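Cups from the Kitchen Cupboard

I've been meaning to put this page together since June, when I finally cleared out the cupboard over the sink and found out how many cups we own. Too many! I'm not getting rid of them, though – I like having a cup for every mood, and the odd ones that never matched anything are the ones I reach for first.

So this gallery is for the cups, starting with the smallest and working up (more or less, I got sidetracked in the middle and had to go make coffee). My friend Booker Hutchins talked me into writing a line or two under each one, because he says I tell the stories anyway whenever somebody comes over. Fair enough. I'm starting with yellow, my favorite color for a kitchen, and the rest will go up as I get to them.

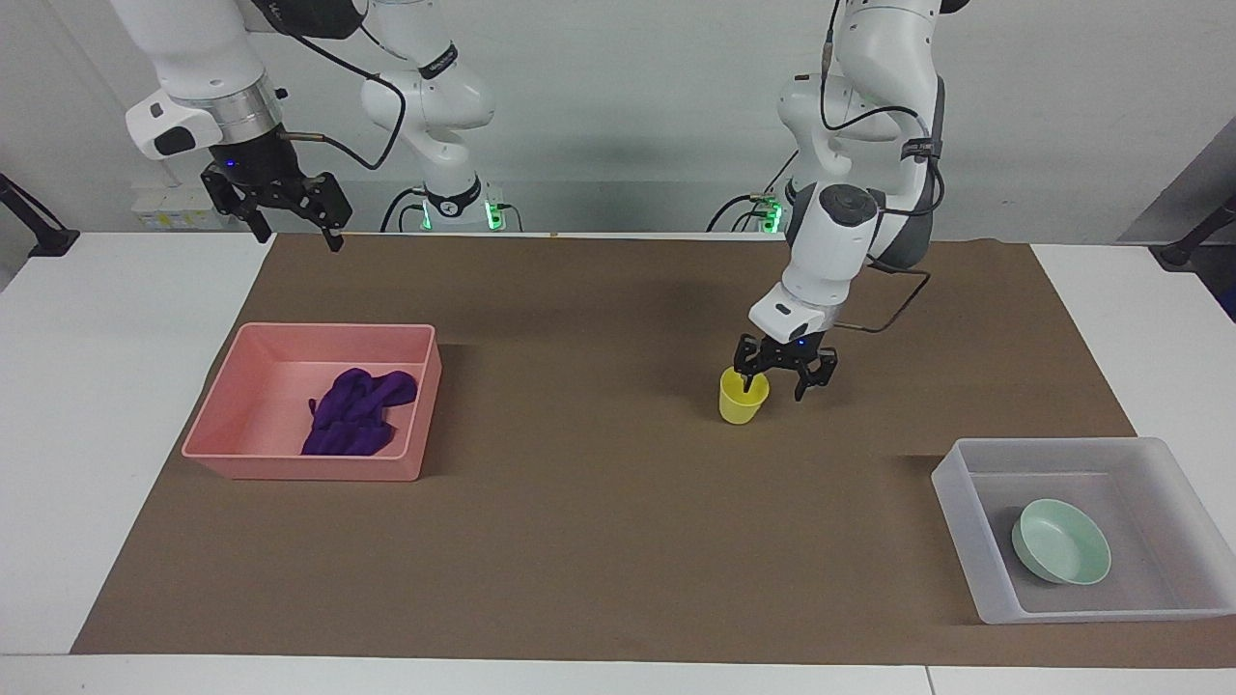 Little yellow cup, plastic, matte finish. Out on the brown mat.

I love the shape of this one. It's short and tapers just a bit, so it sits nicely in your hand, and the rim is a lighter yellow than the rest. I use mine for orange juice in the morning, and when there's no juice it gets a handful of raisins or whatever nuts are left in the bag. It's also the cup I take out on the back step at 5, when the sun comes around and I don't want to carry glass.

Next up will be the blue enamel mug I carried home from Bragança wrapped in two sweaters, and after that the tall ones with the chipped handles – I've got a soft spot for those. If you have a favorite cup of your own, send me a note and tell me what you drink out of it. I read every one, even if I'm slow to write back!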